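Teaching a Pick and Place Task by Remote Control in a Simulated Kitchen

Report of the student project, course in Robot Programming
Authors: Simone Barros, Washington Amaral

1. Introduction

A robot arm can be programmed by writing every movement as code, but in a kitchen this becomes difficult very fast. The objects are not always in the same place, they have round shapes, and the sink has walls where the arm can collide. Another way is that a person shows the task many times and a program learns from these recordings. In our project we studied the first half of this second way, the showing. We wanted to know what makes a demonstration good or bad when a beginner controls the arm from a keyboard or from a hand controller.

We worked only in simulation. The simulator is Grurngate, which the course already uses for the exercises on inverse kinematics. The program that reads the hand controller and sends the commands to the simulated arm is called Bekivlow. We did not write Bekivlow, but we changed its speed settings and we added the function that saves each demonstration to a file.

The report is organized as follows. Section 2 explains the task. Section 3 explains the two control methods. Section 4 describes how we recorded. Section 5 contains our observations and the problems. The last part is the discussion, which was written later than the others and has its own date.

2. The task

The task is easy to say: take the onion out of the sink and put it down on the countertop, without touching the faucet or the dish rack. For a person it takes one second. For a person who moves an arm through a screen it takes much more, and the first tries are frustrating.

The difficulty comes mostly from the sink. The gripper must go down into the basin and the fingers must close low enough around the onion. If they close too high, on the pointed part, the onion rolls away and the operator has to follow it along the floor of the basin. The wire rack takes the right side of the basin, so there is less free space than one thinks at first. The faucet is a second obstacle, because its spout curves forward over the basin, and the operator must remember it on the way up too, when the attention is already on the counter.

We defined a demonstration as successful when these conditions are true at the end: the onion rests on the marble, the gripper is open, and the arm has moved away from the onion. We did not ask for an exact position on the marble. We thought about marking a target area, but then the operators look only at the target and forget the rest of the path. 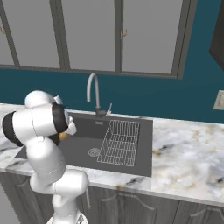

Figure 1. The gripper lowered into the sink, next to the dish rack. Simulated view.

Figure 1 is useful for explaining one thing that the numbers do not show. The fingers hide part of the object under them, and this is the moment when the operator most needs to see it. In real teleoperation the person can move the head a little to look from the side. With a fixed camera this is not possible, and the operator has to guess the last part of the movement from memory.

3. Control methods

3.1 Keyboard

In the keyboard method each key moves the gripper along one axis or turns it around one axis. One more key opens and closes the fingers. The advantage is precision: one press gives one small step, and when nothing is pressed the arm is completely still. The disadvantage is that the movement looks like stairs. The operator goes left, stops, goes down, stops, goes forward. When we plotted these paths, we could recognize which ones came from the keyboard without reading the file names.

We also noticed that beginners almost never use the rotation keys. They keep the gripper in the orientation it has at the start and try to solve everything with translation. This works if the onion is in the middle of the basin. Near the wall it does not work well, because the hand of the robot is wider than the fingers and comes close to the wall first.

3.2 Hand controller

In the second method the operator holds a controller, and the gripper copies the movement of the hand. A button under the index finger must be held down for the arm to follow. When the button is released the arm stops, and the operator can bring the hand back to a comfortable position and continue. In the documentation of Bekivlow this is called the clutch, and we use the same word.

The clutch was the hardest thing to learn. Simone held it down all the time in the beginning and ended with her arm stretched over the monitor. Washington did the opposite and released it so often that his recordings had many short pauses. After some practice both of us released it at the same points, usually once above the sink and once before moving toward the counter.

We changed the scale between hand and gripper. With the original setting a small tremble of the hand was visible in the gripper, and inside the basin this was enough to push the onion. We reduced the scale until the tremble disappeared. The price is that the operator needs more clutch movements to go from the sink to the counter. We think a scale that depends on the height would be better, slow inside the basin and faster above it, but we did not have time to implement it.

4. Recording

We started the recordings in August and recorded over five weeks, in the computer room of the department. Each session began with a few free tries that were not saved. Then we saved every try, also the bad ones, and marked the result by hand at the end of each. We believe it is important to do the marking immediately. In the first session we left it for the next day and we did not agree with each other about several recordings.

In total we saved 228 demonstrations. Every file contains the joint angles, the state of the gripper, the state of the clutch, and the images from the simulator. The position of the onion was changed by the simulator before each try. The rack stayed in the same position during the complete project.

After watching all the files together we removed 30 of them. Of the removed files, 13 had a collision with the faucet that the operator did not notice during the recording. The others had mixed causes, for example a file that ended too early because the save key was pressed by mistake. We kept the demonstrations where the first grasp fails and the operator tries again and succeeds. Our supervisor suggested this, with the argument that a learning program should also see how to recover from an error. At the beginning we wanted only clean examples, but we now agree with her.

The files are stored on the server Comlow in the project folder. The folder also has a text file that explains the names.

5. Observations

The approach matters more than the grasp. When the gripper is brought above the onion first and only then moved down, the grasp is usually good. When it comes diagonally, the fingers often touch the onion from one side and it moves. We therefore wrote a short rule on paper and put it beside the monitor: "first above, then down." The recordings made after this rule are easier to compare with each other.

The operators also become lazy on the way back. After the onion is placed, they open the fingers and stop there, or they move sideways immediately. In some cases the fingers dragged the onion with them. We changed our instruction so that the operator always goes straight up before anything else.

The view is the weakest part of our setup. Depth is difficult to judge on a flat screen, most of all inside the basin, where the walls and the floor have almost the same dark gray. We looked for shadows to help us, but on a dark surface they are hard to read.

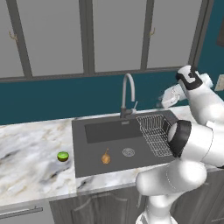 Cordeiro, 23 Dec 2023

6. Discussion

We finished the sections above before the presentation, and this one after it, with the comments that we received from the class.

The most frequent question was about the half lime on the countertop. It is not part of the task. We wanted an object on the marble that the operator has to respect, so that the place for the onion is chosen with some attention. In the image it lies to the left of the sink, while the onion is on the floor of the basin, to the left of the drain, and the gripper is high above the sink and touches nothing. From a position like this the operator has a free view of the onion, and we recommend to wait there for a moment and plan the path before going down. It looks like lost time, but our calmest recordings have this small pause in them.

A second comment was that two operators are too few. This is true. We know each other's habits, and by the end of the project our styles had become similar. A person who has never seen the task would surely do things that we did not expect. For a continuation we would invite students from another course and give them only the written rule, without any spoken help.

The third comment was about the choice of the method. We cannot say that the hand controller is better in general. It gives smoother paths and it was more pleasant after the learning period. The keyboard is better for the last small correction before closing the fingers. A combination would be possible: the hand controller for the large movement, and then a few key presses for the grasp. Bekivlow accepts both inputs at the same time, but the two commands are added together, and when we tried it the arm made a jump. This should be repaired before somebody uses it.

We did not train a program with the demonstrations. The original plan had this step, and we were too optimistic about the schedule. Washington will start with it next semester as his individual project, using the recordings that we kept. Simone will continue with the variable scale for the clutch.

We thank the teaching assistants of the course for the help with the installation of Grurngate.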